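Search this site Enter keywords Search

PRESS RELEASE
Plundau, June 2021

Oment recalls gripper software after dropped parts at Plundau plant

Oment, maker of control software for robotic arms, is asking all customers who use version 2 of its Driltbridge grip controller to stop automatic lifting until they have installed a correction. The request follows a fault at our own test plant in Plundau, where arms released small parts before they reached the place position. No person was hurt. One conveyor guard was damaged and has been replaced.

The fault concerns the holding force. When an arm closes its fingers on a part, the controller must keep the same force until it receives the command to open. In version 2, the controller could lose this value if the arm received a speed change during the lift. The fingers then relaxed a little, and after a short time the part could fall. The arm did not report an alarm, and it continued its path as if the part was still in the hand.

Our technicians first believed that the finger pads were worn. They changed the pads on two arms, and for one shift the drops became fewer, so the wrong explanation looked correct. Only when the log files of both arms were compared did we see that each drop came after a speed change. We regret that this comparison was not made earlier, and we have changed our service procedure so that log files are read before any part is exchanged.

Which installations are concerned

The fault is present in controllers with serial numbers from 410 to 714. Controllers outside this range use an older force module and can stay in operation. The serial number is printed on the inside of the cabinet door, under the power switch. Customers who are not sure can send the number to the Oment service desk, which will answer on the same working day.

Until the correction is installed, please run affected arms only in manual mode and at reduced speed. Nobody should stand or reach below a lifted part, also when the arm is standing still. If a part must be removed from the fingers, lower it first to a surface and then open the hand from the panel.

How the correction was tested

The correction was prepared together with Myklebust, our partner for simulation. The lift was repeated in the simulator some 2000 times with speed changes at different moments, and the holding force was recorded for each run. With the old software the fault could be produced again in this way. With the corrected software the part stayed in the hand in every run. Tests on the real arms in Plundau are still going on — we will publish the results when they are complete.
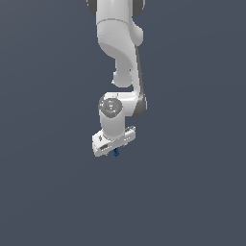

Simulated robotic arm with a small blue block at the gripper

For the simulated lift, a small blue block is used under the white gripper hand, against a plain background. The model contains no table and no container, so the calculation is limited to the arm, the hand and the part.

The corrected software is version 2.1 and is free of charge. It can be installed by the customer from the service menu, and the arm must be restarted afterwards. Customers without a service login will receive a memory card by mail. After the restart, please carry out the grip check in the manual before returning to automatic mode.

Questions about this recall can be sent to the Oment service desk in Plundau. Journalists are asked to contact the press office.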